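Clevside Donor Lookup, Desktop Edition
Sold by Beddoe. Search tool for campaign money records. One-year license, two seats.

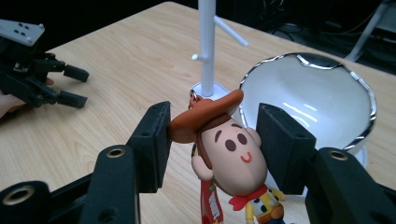 Most software in this line is sold with the promise that it will show you who owns your senator. We have bought a few of those programs ourselves over the years and they didn't. What you got was a big colored web of lines, with a bank at one end and a politician at the other, and a strong feeling that something was wrong. A feeling is hard to print, and a lawyer for the bank will ask you what the line in the middle stands for.

Clevside does something duller. It takes the contribution records that campaigns, parties and political committees have to file, loads them onto your own computer, and lets you search them by name, employer, job title, ZIP code and date. When two records look like the same person, it says so and shows you why it thinks that. Then you decide.

What it does

Name matching. People who give a lot of money to politics are not always careful about how they fill in the form. The same donor may be listed with a middle initial, without one, under a maiden name, or as "self-employed" in May and "executive" in the fall. Clevside groups likely matches and grades them as strong, fair or weak. Weak matches are hidden until you ask for them. Please leave them hidden if you are on deadline.

Employer cleanup. A large investment firm can appear in the filings under dozens of spellings, and its partners often list a holding company you have never heard of. The program keeps a list of known spellings and you can add to it. Our list is decent for finance, real estate and law. It is thin for farming and for most small manufacturers.

Host lists. If you have the invitation to a fundraiser, you can type or paste in the names of the hosts and get back what each of them has given on the record, and to whom. This is the part most customers buy the program for. Read the section on limits before you do.

Source links. Every line in a Clevside report points back to the filing it came from. If a link is missing, treat the line as unproven and write to us.

What it does not do

It does not find secret money. If a group is not required to name its donors, the names aren't in the filings, and no software can search for something that was never written down. Any seller who tells you otherwise is guessing or is selling you somebody's gossip with a search box on top.

It does not tell you what a contribution bought. A banker gives to a member of the banking panel, and later the member votes the way the banker would like. Maybe the check mattered. Maybe the member always thought that way and the banker noticed. Clevside will put the dates side by side if you ask it to, and we went back and forth for a long time on whether to include that feature, because dates side by side look like proof to people who want proof.

It does not count a pledge as a gift. Hosts on an invitation have often promised to raise a certain amount, and the filings may never show how much they brought in. Some hosts lend a name and give very little. Others give through a spouse or a business partner who isn't on the invitation at all.

It also doesn't score anybody. Customers keep asking for an influence rating from one to a hundred. We don't know how such a number would be worked out, and we have read the sales sheets of those who claim they do.

Data and updates

Federal records are refreshed every 8 days while your license is active. State records depend on the state. Some publish clean files. Others publish scans of paper forms, and those have to be read by machine and will contain mistakes, mostly in street numbers and dollar amounts. Lines taken from scans carry a gray tag. Check a gray line against the original form before you repeat it to anyone.

City and county records are not included in the Desktop Edition. The Rundthorpe add-on covers a number of larger cities, but coverage is patchy and we would rather you look through the city list first. If your city isn't on it, don't buy the add-on hoping it will turn up soon.

What you need

A Windows or Mac computer with roughly 60 gigabytes of free disk space
An internet connection for updates (searching works without one)
A spreadsheet program, if you plan to export
Some patience on the first day, as the initial load is slow on older machines

In the package

Installer download
License key for 2 seats, both in the same office
Printed quick guide
Plain-language guide to reading a filing, PDF

Common complaints

"It looks old." It does. The screens were laid out for people who spend all day in them, and we have put the money into the matching.

"It missed a donor I know about." Try the employer search with the name left blank. If that fails, the gift may have been too small to be listed by name, or it went to a group that doesn't disclose. Or we got it wrong, so send it in.

"The Ceselmont program costs less and has charts." Both true. Ceselmont makes good charts. Ask them how they decide that two donors are one person, and ask to see the filing behind any line in the sample report. If you're happy with the answers, buy theirs and save the difference.

Terms

Contribution records come with legal rules about how they can be used, and in many cases you may not use donor names to ask for money or to sell things. The license repeats those rules and we will cancel an account that breaks them. There are no refunds after the key has been used, so please run the free trial on a race you already know well and see how much of it comes back right.

Page last changed February 7, 2023. Questions about an order go to the Beddoe sales desk through the contact form.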